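Keys at Cadside: frequently asked questions

These are the questions members and short-term tenants send us most often about keys, fobs and key deposits at the Cadside workspaces. If yours isn't covered, write to the front desk or come by between 8.30 in the morning and 6 in the evening.

How many keys do I get?

Two for a standard studio: one for the street door and one for your own door. Studios on the Tinau side have a third key for the yard gate. If you rent a storage cage in the basement you bring your own padlock and keep your own keys for it, but we ask for a spare in a sealed envelope.

Is there a deposit?

Yes, 40 per set. You pay it with your first month's rent and it comes back to you with your main deposit when you leave. If you share a studio and each person wants a set, the deposit is charged for each set.

When can I collect them?

After the agreement is signed and the first payment has reached us. Keys are handed over at the front desk in person and you sign the key book. We don't post keys or leave them under mats, in plant pots or with the café. If you can't come yourself, send someone with a written note and tell us their full name beforehand.

Can I put my own keyring on the set?

Please do. We hand keys out on a plain split ring and most of them look alike. A charm, a ribbon or a bright tag makes a set much easier to pick out when several people have put theirs down in the same place. The only thing we ask is that you don't write the building name, the address or your studio number on it. A first name or initials are fine.

Coloured key caps are fine as well, and handy if you have trouble telling the street key from the studio key. Thin caps work best. The thick rubber ones stop the key going fully into the yard gate lock, and we've had to fish a broken blade out of it twice.

I left my keys on a table in the shared room. Where are they now?

Keys get left on the shared tables nearly every day. If whoever finds them knows whose they are, they'll usually pass them on. Otherwise they should be handed in at the desk, where Viera Kadlec or Kha Mai will put them in the locked drawer and add a line to the found list. We don't post photos of found keys in the members' group. 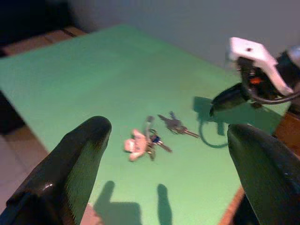 To get them back you'll need to tell us what is on the ring. Say how many keys there are, whether there's a charm or tag and what colour it is, and anything else you remember. If the set is on a plain ring we'll walk over to your door with you and try the key. It takes five minutes and saves arguments.

Keys that haven't been claimed after 30 days are checked against the key book. Anything that belongs to the building goes back into stock. Private keys are kept until the end of the following August and then scrapped.

Two sets were lying together and I picked up the wrong one. What should I do?

Bring it back to the desk as soon as you notice, even if it's late, and put it through the return slot if we're closed. Then phone or email so that we can let the other person know. There's no charge for a mix-up. If you've gone home with someone else's keys and can't get back the same day, tell us anyway. We can lend the other person a set overnight.

My keys are lost. What will it cost?

Tell us first and look for them second. For a street door key the charge is 20. For a studio door key it's the same if only the key needs replacing. If the set was lost together with something that shows the address, such as a letter or a bag with your card in it, we change the cylinder in your door, and that is taken from your key deposit. Should the lost set turn up later, hand it in, but we can't refund a cylinder that has already been changed.

Can I have a copy cut myself?

Not of the street door key. It is a restricted blank and the shops in town will turn you away. Studio keys can be copied at Beneš, the locksmith next to the tram stop, if you take a note from us. Ask at the desk and Viera will write one while you wait. Please tell us how many copies you had made so that the key book is right.

Mine is stiff in the lock. Is there something I should put on it?

Don't use cooking oil or anything thick. It collects dust, and the lock is worse by winter. Gemechu Teshome looks after the doors and has dry graphite for this. Leave a message with your studio number and he'll come by, normally within two working days. If the key is bent, stop using it and swap it at the desk. A worn or bent key is replaced free.

I'm locked out in the evening. Who do I call?

The night number is on the card you were given with your keys, and also on the notice inside the glass of the street door. Choose option 2. Either Pak-hei Huang or Gemechu will answer until 11 at night. After that the call goes to Sodau, the security firm, who can let you into the building but not into your studio. They will ask for your entry code, which for the current period ends in 2240 for everybody on the ground floor. Upper floors have their own, printed on the card.

Can a friend or a cleaner have a key?

You may lend your set for a day without asking. For anything longer, add the person's name to the key book. You remain responsible for the set and for any charge if it goes missing.

What happens when I move out?

Bring back every key you signed for, including copies, on or before the last day of the agreement. Take your own charms and tags off first. We have a whole jar of them and would sooner you kept yours. Iveta Doležal checks returned sets against the book and sends the deposit back within two weeks. If one key is missing, the cost of that key is deducted and the rest is paid as usual.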